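Skitum Two-Arm Recording Station

Skitum is a complete table for people who want to teach a robot by showing it. You get two small arms, the frame, the rails, the cameras and the recording program. An operator moves the arms through a job, the station saves everything, and you train your own model with the saved examples. It is made by Drikley in our workshop in Kondidthorpe.

We began to sell this station after we had used it ourselves for a long time. The first version was only a table with clamps, and the arms moved a little each time somebody leaned on it. Examples from one week did not fit well with examples from the next week. For this reason the arms now stand on a fixed aluminum rail at the front edge, and the whole frame is bolted together before we send it.

What is recorded

For each example the station saves the joint positions of both arms, the opening of both grippers, the commands of the operator and the pictures from all cameras. Every stream has the same clock. One example is one folder, and you can open it with normal tools. We do not use a closed file format and we do not ask you to send your data to us.

The operator can mark an example as good, bad or unsure with a foot pedal. Please do not delete the bad ones too early. Many of our customers found later that they wanted them, for example to train a model that can see when a job is going wrong.

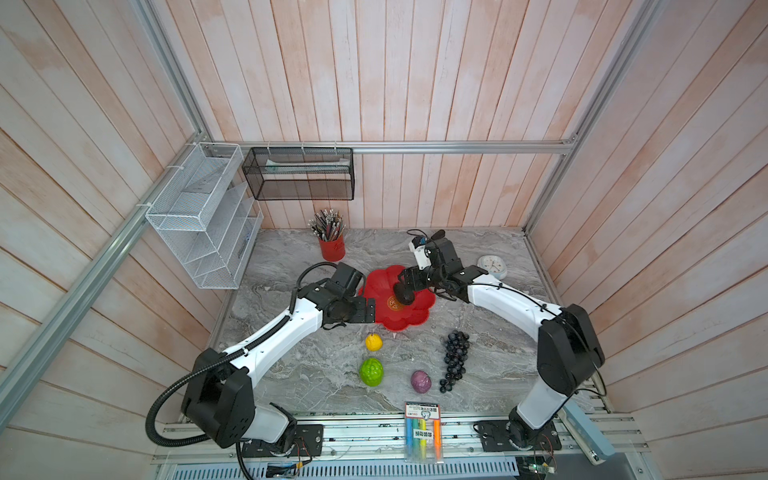

Preparing the table

We recommend to decide the job first and the objects second. Clearing a plate, putting pens in a cup or sorting fruit are good first jobs, and for all of them you can buy the objects in a usual shop. Change the positions of the objects between examples. If the fruit is always in the same place, the model learns the place and it does not learn the fruit.

Leave also some objects on the table that have nothing to do with the job. A model that was trained on a very clean table is easily confused later. The side walls keep the background the same, so you can choose yourself when it should change. Wall boards are available in several finishes and can be exchanged with four screws.

How many examples

This is the question we get most. For one simple job with one arm, 154 good examples were enough in our own tests. For a job where both arms must work together we collected 600, and the last part of them still helped. A trained operator can record 270 short examples in one working day, but we advise to plan pauses, as tired hands make examples that are not smooth.

Delivery and options

The station comes in five boxes. Two people can put it together in one afternoon with the printed guide. The table top, the calibration sheet and one spare pair of gripper fingers are included. A computer is not included, but we can send you a list of models that we have tested.

The Schnyder hand controller can be ordered as an option. It is lighter than the standard leader arms and some operators prefer it for small objects. From September the recording program supports it without the extra adapter.

Prices depend on the number of cameras and on the shipping address. Please write to us with a short description of your job, and we will send an offer.

Page last changed: March 2019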